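Furniture Care and Repair, evening course
Handout 2: Looking at a tabletop before you touch it

Right, tabletops. I know most of you came to get your hands on the sanding blocks, and we will (after the tea break, I promise!), but I'd like you to spend 20 minutes just looking first. I did my first table in a September heatwave with 400 grit paper and no plan at all, and I went straight through the finish at one corner. My mum still has it, turned to the wall.

Start with the light. Get your head down low and look across the wood towards a window or a lamp, then walk round and do it again from the other side. Shine tells you a lot about a finish, and a patch that's gone dull will jump out at you once the angle is right.

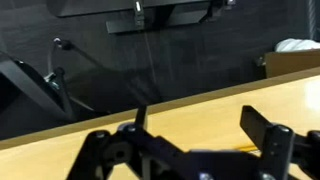 Photo: Koltthorpe Workshops

Pale yellow-tan wood, slightly glossy, with the reflections staying soft on most of it and a stronger glare over to the right. Look at the far edge too, where the bevel comes out a bit darker than the top. I'm very fond of a bevel, but it's easy to flatten one with a block, so go along it by hand and go gently.

On your sheet, please write down:
where the glare is and where you were standing
any rings, dents or scratches
the colour of the edge compared with the top

Bring the sheet back next time with a soft cotton cloth. The Plondier wax is in the cupboard by the sink, so no need to buy any.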